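From: Monique Brunet
To: Baird and District Health Services list
Date: Mon 13 December
Subject: Re: Travel claims for specialist visits

A member wrote:
> I drove my father to Trokulport for his pre-op appointment and the
> clinic told us we could claim the mileage. The desk at Baird gave us
> a form but it looks years old. Is it still the right one? And does it
> matter that we stayed overnight with my cousin?

The form with the green stripe is the old one. It was replaced last January and the office in Woltari sends it back if you use it, so ask the desk for the two-page version. They keep it behind the counter with the parking passes.

Staying with family is fine. You can't claim a room, but you can still claim the drive both ways. If your father's surgery is booked on a separate day, that is a second trip and needs its own form.

I went through this twice for my husband, who had keyhole surgery in Trokulport. His claim was for 1034 kilometres and it was paid in full, though it took until the second reminder. The people on the surgical floor were good about signing things if you asked before lunch.

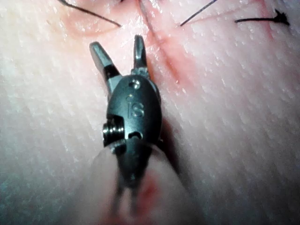
What to send

1. The two-page form, signed by the patient. If you are signing for him, put your own name underneath and tick the box for escort.

2. The referral letter from the family doctor. A photocopy will do.

3. Proof he attended. The appointment card is not enough — get the slip stamped at the clinic before you leave.

4. Fuel receipts, if you have them. They pay by distance, but Woltari has asked for receipts on anything over 80 kilometres.

Post it to Woltari, or leave it in the Baird mail slot by Thursday noon. Keep a copy of everything. They lost page two of our first claim and I had to drive back for another stamp.

For anyone taking the Zendport shuttle instead, the fare is claimed on the same form under "other transport". The driver will write out a receipt but you do have to ask for one.

Does anyone know if the escort meal allowance is still being paid? Ours was left off the second time and I never heard why.

Monique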